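Last updated: August 4, 2024

Progress report to Roel Van Leeuwen, Lerelholm
Packing and sorting work, Edville room

In this period we worked on the paper and cardboard items. The list now has 16 items, and 10 of them are finished. 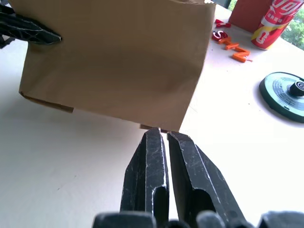 Brown paper bag above the white table.

Bags crease easily, so we ask for two more packs before November. Torn cardboard is still difficult to sort, as the pieces have no regular shape.
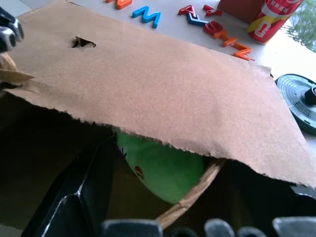
In-ho Cha will write the sorting rules for these pieces and send them to you with the next costs.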